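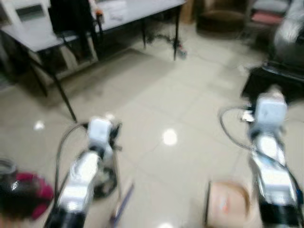

The tiled end of the room, long grey-topped table on the left.

Living room clean-up: README
Posted Saturday, June, by the Jumlow set maintainer
Filed under: Datasets > Household > Floors and tidying

Hello! I look after the Jumlow set, and I've finally sat down to write the notes I kept promising (sorry, it's been on my list for ages). Jumlow is all about one very ordinary chore, picking up litter and sweeping a living room floor. There are 117 clips in this release, split into 3 folders, and 644 stills pulled from them.

## What's in it

- `sweep/` is floor work with the long-handled tool and the beige dustpan. Rubbish is the everyday sort, so expect things like a crumpled blue snack wrapper with yellow and red printing. I love this folder, it's the one I'd open first.
- `bag/` is anything with black plastic in it.
- `room/` is everything else, mostly getting from one side of the furniture to the other. 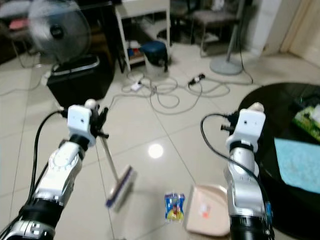 ## The floor and the furniture

Big square tiles, pale and shiny, with grout lines you can follow across the room. I labelled them all `tile_pale` because the colour wanders between cream and white depending on the clip, and I got fed up arguing with myself over it. Ceiling lights bounce off them too, so please don't label a round glow as a spill (I did, twice, in the first Whiteley release!).

Furniture gets one tag per piece: `fan`, `armchair`, `chair_pink`, `table_long`, `table_white`, `table_round`. The little white table has a lower shelf, and things on it are tagged `shelf_low` whatever they happen to be. Cables on the floor are `cable`, even the tiny loops. 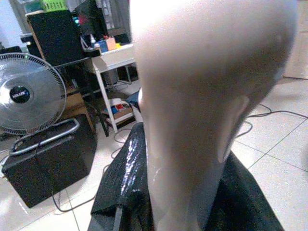
Electric fan, small white table and black plastic, from `bag/`.

## Known niggles

Some clips are very blurry. I left them in, and you can drop them with the `blur` column, where 100 is the worst score. Small boxes and bottles have no brand labels at all, only colour and rough shape. Soft things are a pain as well. Curtains, cloths and cushions all share the tag `fabric`, and I know that's too broad.
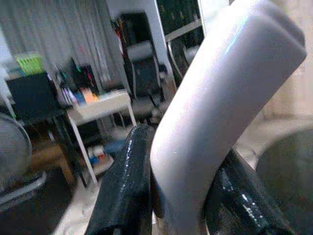 I'd like to split it into three for the next version, with pleated curtains getting their own tag, and then merge the lot with the Umell bedroom clips. If you spot a wrong tag before then, drop a note in the Lanska tracker with the clip number and I'll fix it when I next have an evening free.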